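# Fall walk-through, Clistholm repair shop

Sep 8, 2020. My notes, same order I walked it. OK means OK, FIX means I want it done before the October visit from the insurance folks. 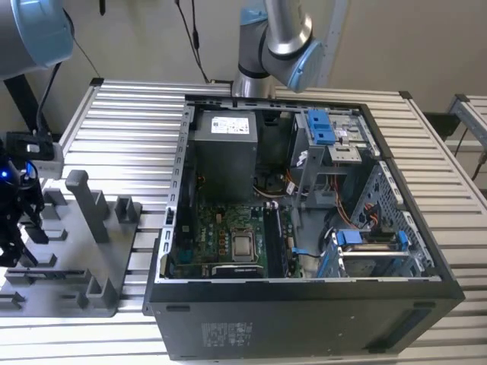 I started with the fire extinguishers this year because last time I left them for the end and rushed them. The one by the front door is fine, needle in the green, pin in, tag punched. The one in the back was hiding behind a stack of flattened boxes again, so I moved the boxes and I'm going to tape off the floor there. While I was back there I figured I'd look at the benches too, and a tower on its side with the panel off and the power supply right there in the open is a good reminder to say this again: we don't open the power supply itself, ever. Unplug the cord, then go in. OK on the front one, FIX on the back.

## Exits and floors

- [x] **Front door opens all the way.** OK. It sticks a little when it's humid but one hand does it.
- [ ] **Back door opens all the way.** FIX. It opens, then it hits the recycling bin. I've rolled that bin away myself more times than I want to admit, and it always comes home! It needs a new spot, probably the other side of the dumpster.
- [x] **Exit signs lit, battery test.** OK, both stayed on with the button held down.
- [ ] **Aisles clear.** FIX. Mostly good, but the Hlongwane returns are stacked on the floor next to the shelving and they lean. Get them on a pallet.
- [x] **Mats flat.** OK. The curled one is gone, hooray.

## Electrical

- [x] **Panel door closes, 3 feet clear in front.** OK.
- [ ] **Panel labels readable.** FIX. Breaker 2 still says "misc" in pencil — I flipped it after closing and it runs the coffee maker and the bathroom fan, so let's write that down.
- [x] **No power strips plugged into power strips.** OK, and I looked behind the desk this time.
- [x] **GFCI outlets trip and reset.** OK at the sink and at the mop closet.
- [ ] **Cords in good shape.** FIX. The shop vac cord has a nick near the plug. I put a red tag on it. Please don't take the tag off and use it anyway.

## Storage

- [ ] **Heavy stuff down low.** FIX. Somebody put the old Argate printer on the top shelf. I couldn't get it down alone and I wasn't going to try.
- [x] **Shelf load signs posted.** OK. The big rack is rated for 4,000 pounds and I added up the packing slips for what's on it, 3,230. Room to spare, but I'd like to keep it that way through the holidays.
- [x] **Used batteries in the metal can, lid on, terminals taped.** OK. Nice job on the tape.
- [ ] **Spray cans in the cabinet.** FIX. Found one on the windowsill in full sun.

## First aid and the rest

- [x] **Kit stocked.** OK except we're low on the finger bandages. I'll pick some up.
- [x] **Eyewash bottle in date.** OK until next spring.
- [x] **Emergency numbers posted by the phone.** OK. I reprinted the sheet bigger because I couldn't read it without my glasses.
- [x] **Smoke alarms.** OK. All of them chirped, including the one in the hallway that scared me half to death.
- [ ] **Ladder.** FIX. One rubber foot is missing. Sondevar sells the feet by the pair and I've got an order going in this week, so leave the ladder chained up until they come.

Red tags stay on until I've signed them off. If you fix something on the list, put your initials next to it on the copy by the time clock.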